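**Planning the second bench, March 2025**

I have been asked by several colleagues to set down how the budget for our second two-arm bench is being prepared. The notes are my own and do not bind the purchasing office. The work concerned is fuse handling, and it is for this work that the new equipment must be specified.
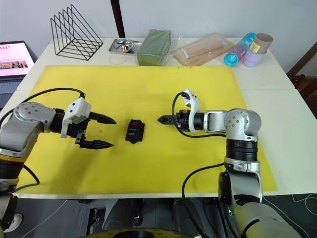
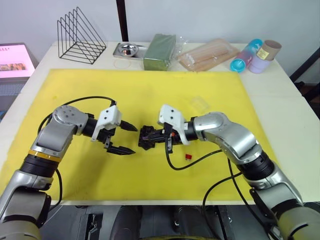
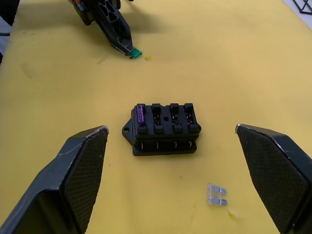
*Fuse handling on the yellow mat; the last view is from the wrist.*

The arms themselves are the simplest line. Tutau and Ikon have both quoted, and the difference between them lies in the service terms. Khôi Văn has requested that each quotation state the delivery period in writing.

Smaller items were badly underestimated last time. The present draft therefore lists them separately:

- gripper fingers, 4 spare pairs
- fuse blocks and blade fuses, one order of 200 fuses
- replacement mats, 3
- cable guides and ties, for which Filtero has quoted 1566 euros including fitting

I consider the last figure high. Liên Lò does not, and has pointed out that cables hanging past the table edge ought to be dealt with before a second bench is placed alongside. Her view has been entered in the draft next to mine.

Tumaini Barasa will confirm the floor space. Should the room prove too narrow, the order to Vương for the table will be held until September, and the arms with it. Comments on the draft may be sent to me or to Hậu Tôn.

Italo Melis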